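March 24, 2019

Rewatched episodes 2 and 3 of Skokora with the sound off, to check the continuity of the lead's beard. It is longer in the harbor shots than in the council shots, which are set later. My guess is that the harbor material was picked up in November, after the recast.

Brodie Tautahi has cut his hair since then and lost weight. The fan board ran to 300 posts on it by lunch. Most assume a role in the Nallent spinoff. No casting notice supports this.

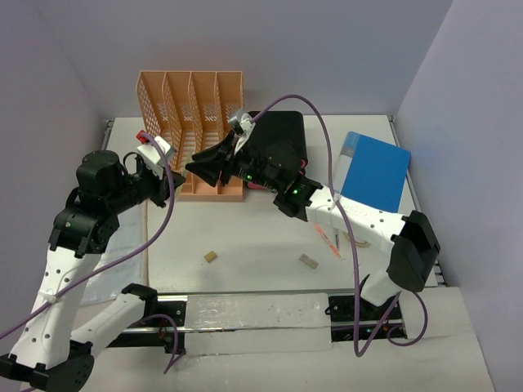
The spinoff itself is still one line on the Makemville schedule: title, no director, no episode count. Etim was listed the same way for two years and then dropped.

Updated the episode log. Corrected the runtime for the finale, which I had entered without the credits. Still missing the stunt credits for episode 5. Will check the disc release.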